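Learning to Pour
August 24, 2025

At Losodano, the working day for two robot arms begins with a person moving another pair. The operator sits at a bench with a set of lightweight handles, one for each hand, and whatever the handles do, the arms on the table do a fraction of a second later. Close the right handle and the right gripper closes. Turn the wrist and a cup tips.

The company has spent the summer on kitchen portioning: getting a set weight of dry food into a bowl. It is a dull job for people and a hard one for machines. Rice slides, lentils bounce, and beans tend to hang back and then go all at once. Writing rules for that took one engineer most of a spring, and the rules worked for a single kind of bean in a single kind of cup.

So the team switched to demonstration. An operator pours by remote control while the system records the position of every joint along with the camera views. The count for beans stood at 586 usable runs in the middle of August, out of a planned 1,000. Runs with spills are kept in a separate folder, and a later version of the software may learn from those too.

The left arm stays close to the bowl while the right one handles the cup. Operators are told to keep both arms in play from start to finish, even when one has little to do, so that the recordings show where a resting arm belongs.

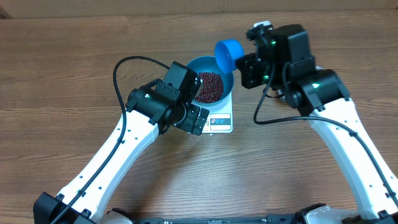

Sukprasert, who runs a bakery supply line and read an early draft of this article, wrote back that the operators ought to be pouring badly on purpose now and then. A clean pour every time, the note said, teaches the arm nothing about what to do when the cup is tipped too far.

Losodano's team agrees up to a point. In 12 of every 100 sessions the operator starts from an awkward position, with the cup held too high or the bowl a few inches off its usual spot, and has to recover. Those sessions take longer and are tiring to do. They also gave the biggest gain in the tests so far, especially with small beans.

Remote control has its limits. The handles pass back no sense of weight, so an operator judges the flow by eye and by the sound of beans landing. New operators pour too slowly for the first few days. Trandis, which makes the handles, is working on a version that pushes back against the fingers, and Losodano expects to try it in September.

The other approach is to take hold of the arm and move it through the job by hand. Fosano teaches its packing arms that way and has logged 2,018 runs. It needs less equipment and the operator feels the load directly. With two arms it gets crowded, though, and a person's hands end up in the camera views, where the software may come to depend on them.

Losodano still uses hand guiding for short motions such as lifting a lid or turning a knob. Pouring stays on the handles. After beans the team will move to flour, and the bench is getting a cover first.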